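Storage Belongs in the Rent Conversation

Housing policy tends to speak in square feet and bedrooms. Both figures are easy to collect and easy to compare, and both leave out a matter that shapes daily life in a small home: where things go. It is the position of this office that built-in storage should be counted, disclosed and protected in rental housing in the same way as heat, light and ventilation.

The case begins with how leases are written. A unit listed at 540 square feet may contain two deep closets and a wall of shelves, or it may contain a single rod behind a curtain. The listing is the same and the rent is often the same. The tenant in the second unit will buy wardrobes and bins, give up floor area to them, and pay to move them at the end of the term.

Our review of Telline, a district of older walk-up buildings, covered 1,103 rental units. Of these, 103 had lost a closet or a fixed cabinet during renovation in the past 9 years. In most cases the work was done to enlarge a living room or to make space for a second bathroom. No notice was required, and the recorded floor area of the unit did not change.

Owners raise a fair objection. Fixed storage costs money to build and to repair, and tenants differ in what they want. A family with small children has little use for a tall compartment that suits a musician. The Juretti buildings, put up with movable partitions for exactly this reason, are often cited as the better model. We have studied them with interest. The partitions are sound, but few residents have moved them, and the cost of doing so falls on the household.

Fixed shelving asks less of the people who live with it. It stays when they leave, it does not tip, and its shelves can be set higher or lower where the side panels have been drilled for pins.

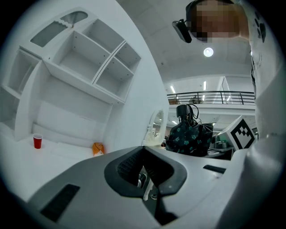

What a Standard Should Require

A workable rule would be short. Every rental listing should state the volume of enclosed storage and the length of open shelving. Any renovation that reduces either should be reported to the housing office before work starts. Where a unit falls below the minimum, the owner should be allowed to meet the rule with a locked space elsewhere in the building.

Skallholm adopted a rule of this kind and applied it to 1,540 units in its first round. The Gyamfi housing association has since put the same measurements on its own listings without being asked. Neither has reported difficulty in taking them. A tape measure and a one-page form are enough.

We recommend that the district council take up the matter in its October session, beginning with disclosure and leaving the minimum volume to a later vote.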